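THE LONG GOODBYE TO THE OFFICE COFFEE RUN

By Mireille Tessier

The man in front of me has a list. It is written on the back of an envelope, it runs to both sides, and he is reading it aloud to a barista with the patience of a night nurse. Two flat whites, one of them "not too flat." A decaf for somebody named Pam. I have been in line for seven minutes and I am starting to root for Pam.

I worked in offices for most of my adult life, and in every one of them somebody went out for the coffee. It was never in the job description. It took up more thought than the job did. 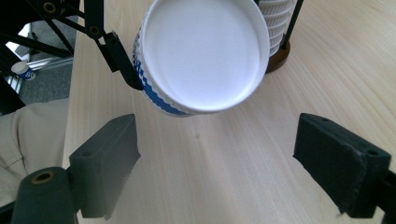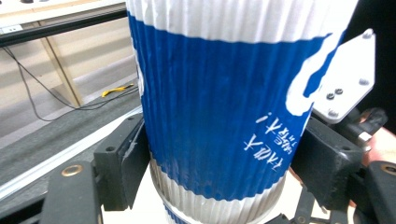 The politics of the list

My first employer was Lovum, a company that sold shelving to other companies that sold shelving. We had a kitchen with a perfectly good coffee machine in it. We treated that machine the way people treat a piano they have inherited. At 10:30 somebody would stand up, pat their pockets and say, to the room in general, "I might just pop out." Heads rose all over the floor like seals.

Going on the run had rules. You could not ask for anything with more than three words in it. You could not pay with a large bill. If you had accepted a coffee on Monday, you owed one by Thursday, and people who let it slide to the following week were spoken of the way my grandmother spoke of divorce.

Timothée Coste ran the accounts department and had not gone on a coffee run since he was hired. He had accepted, by his own cheerful estimate, 400 of them. "I always offered," he told me when I called him up for this article. "I offered just after somebody else had left." He is retired now and makes his own, on the stove, and says it tastes of nothing.

There's an app for Pam

Naturally, someone has tried to fix it. Flumlow lets a whole office put its orders into one basket, and works out who owes what to the penny. A friend's firm used it from October until just after Christmas. The trouble was that it kept score. Feuds that had lived happily for years on rumor suddenly had a spreadsheet, and a man in sales was shown to be 80 dollars in arrears. He moved to the other building.

What went missing, I think, was the walk. You got out for a bit. You saw a dog. You came back with cold ears and four drinks and for a minute or two you were the most popular person on the floor, even with the people in legal.

The man with the envelope has reached side two. He asks whether they do soup.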